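Greltex releases Firkholm paper surface covering for tabletop and serving work

Single-layer brown paper covering replaces cloth and film on long tables; supplied in two roll formats from December

SKOLLEY – Greltex today announced the release of Firkholm, a smooth brown paper covering for long tabletops used in food handling, table setting, tasting and product layout. The covering is supplied on a roll, laid in one continuous length and removed after use. It is intended for test kitchens, catering preparation rooms, teaching kitchens and any workspace where tableware and food share one surface and the surface has to be changed between sessions.

Firkholm is the first product to come out of the Skolley finishing line, which Greltex commissioned in order to bring calendering and slitting under one roof. Until now the company bought in calendered stock and cut it to order. With both steps on one line, the sheet goes from the calender stack to the slitter without being rewound, and the edges of the finished roll stay square to the core.

Product description

The covering is an uncoated, single-layer kraft paper with a calendered upper face. It contains no film, no wax and no optical brightener. The upper face is smooth enough for plates and lidded containers to be slid across it without lifting the sheet. The lower face is left rougher, which increases friction against the tabletop and reduces creep when items are moved repeatedly in the same direction.

The paper is not printed. Greltex considered a version with a measuring grid along one edge and dropped it after trial users reported that the lines made small items harder to pick out, particularly cutlery. A plain sheet also gives an even background for photographs and for visual checks of a table layout.

Firkholm is not a cutting surface and is not a liquid barrier. It absorbs small spills and slows their spread, but standing liquid will pass through to the table. Where a barrier is required, the covering can be laid over a separate waterproof underlay. Hot cookware should be placed on a trivet or board.

Roll formats

Two formats are available at launch. The standard roll is 143 cm wide and is meant to cover a full tabletop with an overhang at the front and back. The half-width roll is meant for counters and side tables. Both are wound on the same core and fit the same dispenser.

Standard rolls are packed 2 to a carton and half-width rolls 4 to a carton. Cartons carry the batch number on the short side so that it can be read when they are stacked. Individual rolls carry the batch number inside the core as well, as the outer wrap is normally discarded on first use.

Laying and fixing

The sheet should be unrolled with the smooth face up, beginning at the end of the table farthest from the door. Pull the sheet square before fixing the first edge. Paper tape is recommended for the ends; the long edges may be folded under and left untaped on tables with a solid rim. On tables longer than the usable length of a part roll, a new roll should be started – joints in the middle of a working area tend to lift.

Paper that has been stored in a cold room should stand in the work area for 12 hours before it is laid. Sheet laid straight from cold storage expands slightly as it takes up moisture and may show shallow waves across its width. The waves do not affect hygiene but can tip narrow glasses.

Trial program

Greltex tested the covering over 16 weeks with Solanki, a contract test kitchen that prepares table settings and food samples for packaging customers. Solanki used the standard roll on its long layout table, replacing a washable cloth. The sheet was changed at the end of each session and whenever a spill reached an edge.

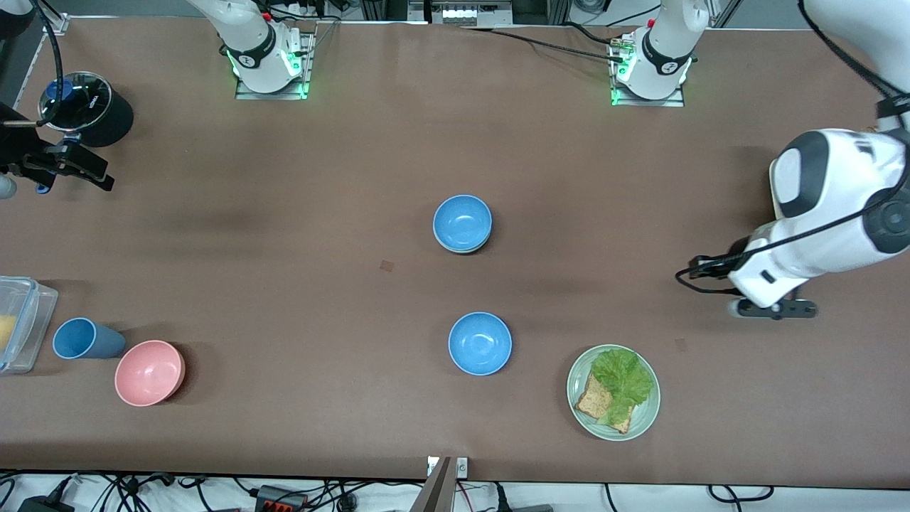 Staff at Solanki recorded three items for each session: whether the sheet had moved, whether it had torn at a fixing point, and whether anything had stuck to it. Tearing was confined to the taped ends and occurred mainly when the tape was pulled upward. The laying instructions now specify pulling the tape back flat along the surface. Sticking was reported with sugar syrup and with fruit that had been cut and left face down. No change to the paper was made in response, and users are advised to place such items on a plate or board.

"The request from the trial was for a surface that stays flat while things are being moved on it," said Sabine Tiedemann, product manager for coverings at Greltex. "We adjusted the calender pressure twice. The first setting gave a glossier face, but it reflected the ceiling lights and the kitchen did not want it. The released version is the second setting."

Disposal

Clean and dry sheets can be placed with paper recycling where local rules allow. Sheets carrying food residue should go to composting or general waste. Paper tape may be left on in either case – plastic tape must be removed first. Cores are unbleached board and can be recycled with cartons.

Availability

Firkholm will ship from Skolley from December. Sample lengths of the standard width are available to trade customers on request, together with the data sheet and laying instructions. Existing Greltex dispensers accept both formats without modification.

About Greltex

Greltex produces paper coverings, liners and interleaving sheets for kitchens and packing rooms. Finishing, slitting and dispatch are carried out at Skolley.

Press contact: Sabine Tiedemann, Coverings, Greltex, Skolley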